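Komberg hand-held gripper trials

The Komberg hand-held gripper trials are a long-running series of side-by-side comparisons of grippers that a person carries and works by hand. 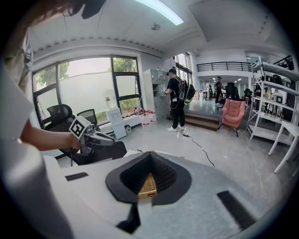
They were begun at the Komberg workshop by Elfriede Engelhardt, a mechanical designer who had grown rather tired of arguing about fingertips in meetings and wanted everybody to pick the things up and try them. The trials are known among the people who take part simply as "the Kombergs", and although they started as a way of settling one small question about jaw shape, they have grown over the years to take in cameras, markers, cables, backpacks, batteries and the software that turns a hand's movement into something an arm can follow.

Background

Hand-held grippers of this sort let a person do an ordinary job, such as folding a cloth or putting a cup back on its shelf, while a camera on the tool records what the jaws are doing. The recording is later used to teach an arm with the same kind of jaws fitted to its wrist. The appeal is easy to understand. A person with a tool in each hand can go wherever the work is, up a flight of stairs if need be, and the arm can stay bolted to its bench until it is wanted.

The difficulty is that small differences in the tool matter a great deal. A jaw that feels lovely in the hand may turn out clumsy on the arm, and a camera set a finger's width too low may spend the afternoon looking at the inside of somebody's palm. Engelhardt's first notes, written in January before the opening round, are mostly about this. She complained that each group tested its own tool on its own bench with its own favourite objects, and that the results could not sensibly be laid next to one another. Her answer was to have the same people do the same jobs with every tool, one after another, and to write down everything they grumbled about.

Tools compared

The first round had only 3 designs in it, and these are still kept as the reference set against which newcomers are judged.

The Skutow is the oldest of them and the plainest. It has a pair of parallel jaws closed by a trigger, and its admirers like it for the very good reason that there is so little to go wrong. It is heavy towards the front, however, and people with smaller hands tend to find their wrists drooping by the middle of a long session.

The Perron was drawn up by Thérèse Robichaud, who came to the trials as a tester and went home with so many complaints that she was asked, quite kindly, to design something better. Her tool moves the weight back over the forearm and uses soft fingers which wrap a little way round whatever they hold. It does beautifully with fruit, bottles and anything else with a curve to it, and rather less well with playing cards, coins and thin paper.

The Rurkska is the odd one of the family. It began as an arm gripper and was given a handle afterwards, so that the jaws used by the person and the jaws used by the arm would be the very same part. This makes its recordings easy to carry over, and it makes the tool itself a bit of a lump to hold. Testers have been arguing about whether the bargain is a fair one ever since.

Method

A full round consists of 14 tasks, done in a fixed order by every tester with every tool. The early ones are gentle (moving a wooden block, standing a bottle upright) and the later ones are frankly annoying, with a zip, a tangle of string and a lid that has to be lined up before it will turn. Each tester has a short spell of practice first, and this practice is not scored, though the supervisors do listen out for remarks made during it, as people are often at their most truthful in the first minute or so of holding something new.

Position is followed in one of two ways. In the first, square printed markers are fixed to the tool and watched by a camera elsewhere. In the second, the tool works out its own movement from what its camera sees as it goes along. The marker method gives tidy results as long as the markers remain in view, and is apt to lose its place when a tester turns round or leans over the work. The second method copes well with wandering about, but can be upset by blank walls and large windows in bright weather. Later rounds have been run with both, so that each can be used to check the other.

Cables are treated as part of the tool. This was Robichaud's doing. She argued that a gripper tested with its lead neatly taped out of the way has not been tested in the state in which people will use it, and since then every design has been tried with whatever wiring, battery and pack it normally needs. Testers walk, reach, turn and sit down with all of it on.

Results

The trials have never named an overall winner, and the supervisors are firm about this whenever they are asked. The Skutow is usually the quickest to learn. The Perron drops fewer round objects than either of its rivals and is the one most testers say they would choose for a whole day's work. The Rurkska, for all the grumbling, has the smallest gap between what the person can do with it and what the arm can do afterwards, particularly in tasks that depend on a firm pinch.

Cameras have produced some of the more surprising findings. A very wide lens was expected to do well everywhere, and it did help the arm to find objects off to the side, but it made small things at the fingertips look smaller still, and the string task suffered badly. Moving the lens back along the tool recovered part of the loss. Engelhardt's own preference, set out at some length in the notes to the second series, is for a moderately wide lens placed so that both fingertips stay in sight with the jaws fully open.

Arms and controllers

Once a set of recordings has been gathered it is played to an arm, and here the comparison becomes slower and a good deal fussier. The usual arrangement is to take 500 recordings made with one tool, teach the controller from those alone, and then let the arm attempt each task 8 times from slightly different starting places. The arm itself is kept the same from one tool to the next. Only the jaws and the camera mount are changed over, with the mount checked against a metal gauge before each run.

Two sorts of controller have been used. The stiffer one follows its path closely and is good at placing things, while the softer one gives way when it meets something solid, and so is far kinder to lids and drawers. Robichaud has suggested more than once that the fingers and the controller ought to be judged as a pair, as soft fingers on a stiff controller behave very much like stiff fingers on a soft one. A round arranged on these lines was opened on Wed 17 June, with the Perron and the Rurkska each run under both controllers.

Criticism

Some regular testers feel that the task list favours tools with narrow fingertips, as so many of the later jobs involve thin or fiddly things. Others have pointed out that people who have been through several rounds know the tasks so well that their scores say more about habit than about the gripper. The supervisors accept both points, and newer testers are now scored on a separate sheet. The string task has been proposed for removal several times and remains on the list.

See also

Parallel-jaw gripper
Soft gripper
Wrist-mounted camera
Learning from demonstration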